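Pesside Matte Wall Paint, Interior

We started making Pesside because we were tired of wall paint that looked lovely on the card and then went streaky the minute the sun came around to that side of the house. It took us a good long while to get it right (and a great many test boards leaning in the hallway!), but this is the can we now reach for in our own homes.

It goes on thick and creamy, it has very little smell, and it covers most old colors in two coats. If you are going over a deep red or a navy, plan on 3 coats and a little patience. Leave 90 minutes between coats – longer if the weather is damp – and keep a wet edge as you work across the wall.

Pesside comes in a wide run of quiet colors, from the warm beiges in our Ondieki group to the cool blue-greys in Temton. People often ask us which to choose, and we always say to paint a big patch, live with it through a morning and an evening, and then decide.

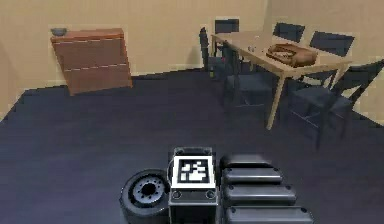
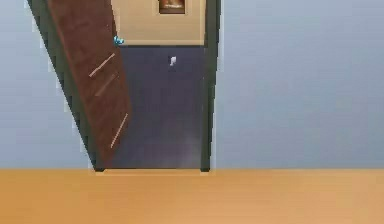
Plain painted walls: pale beige in the first, blue-grey in the second.

Once it has cured, the surface will take 3000 gentle wipes with a damp sponge in our workshop test, so fingerprints by the light switch are nothing to lose sleep over. Please do give it a couple of weeks before you scrub at anything. It is meant for living rooms, bedrooms and halls. For bathrooms and behind the stove, have a look at Beteo, our satin paint, which copes much better with steam.

Old glossy walls need a light sanding first, and bare plaster wants a thinned first coat, one part water to ten parts paint. Gitau Nyanda on our color desk is happy to talk through anything odd, and he will mail you up to four brush-out cards free of charge.

Sizes: quart, gallon, five gallon
Finish: matte
Cleanup: warm water and soap
Page updated 18 June 2021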